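Last updated: 22 March 2018

Print this page | E-mail this page

Learning to spell in my third language

When I moved to Verkdale I could already speak English well enough to rent a flat and to complain about the heating. Writing was another matter. My first language is written almost exactly as it sounds, so at school we had no spelling tests. You heard the word and you put it down. I was 54 when I learned that other children in the world had cried over the word "necessary".

My teacher at the evening class is Maarja Kairys. She also came to English as an adult, and perhaps for this reason she is very patient with us. She does not like lists of rules. She asks us to keep a small notebook, and each time a word surprises us we must write it there, large, in coloured pencil. At first I found this childish. I had bought a serious grey notebook from the stationer in Parnance and I did not want to draw in it.

But I did as she asked, and after six weeks I noticed something. I could remember the colour of a word before I could remember its letters. "Though" was green. "Through" was red, and "thorough", which I still think is an unkind word, was brown with a blue end.

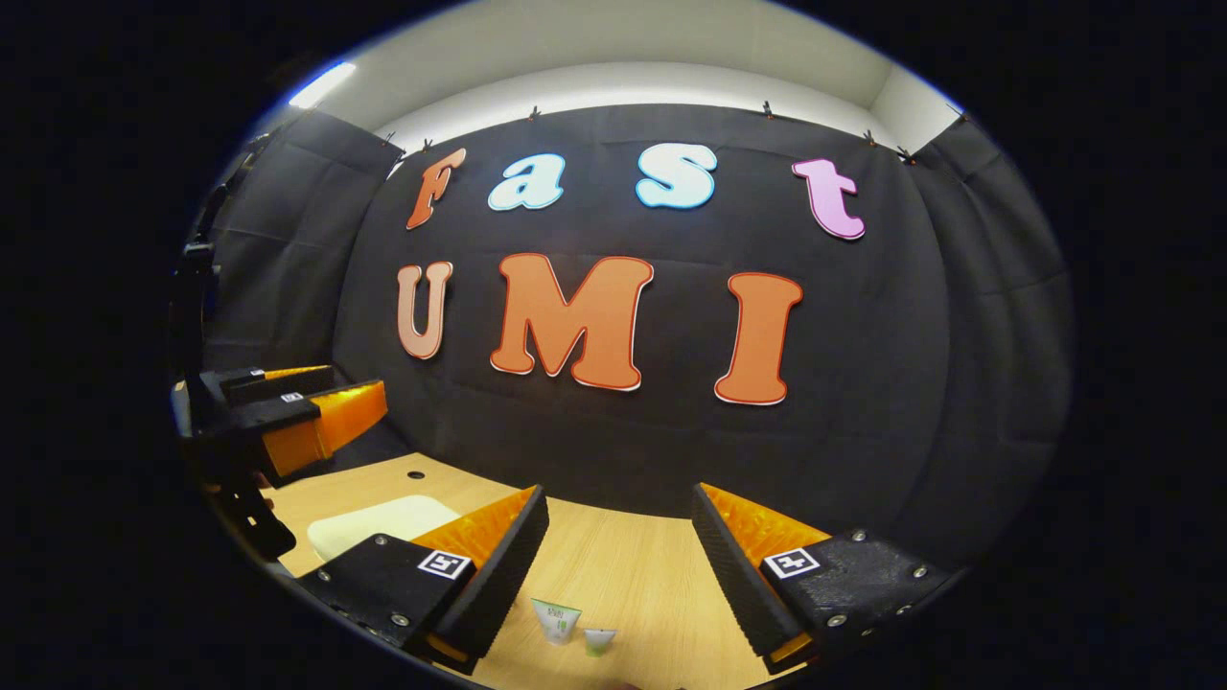 My friend Annelore Ostermann learned English from songs and she has the opposite problem. She knows how everything sounds, she even has a good accent, but she writes "should of" in letters to her bank. We have agreed to correct each other. Every Sunday evening she sends me a page about her week, and I send her one about mine, and we give them back with the mistakes underlined only. The other person must find out what is wrong.

My page has now 100 words in it, as a rule. In the beginning it took me a whole evening with the dictionary open. Now I write it on the bus to Claltevau and check only the double letters, where I am still weak. Last week I wrote "accomodation" again, and Annelore underlined it twice.

In May there is a written examination. Maarja says I should enter for it, and I have taken the form home. It is still on the kitchen table, under the grey notebook.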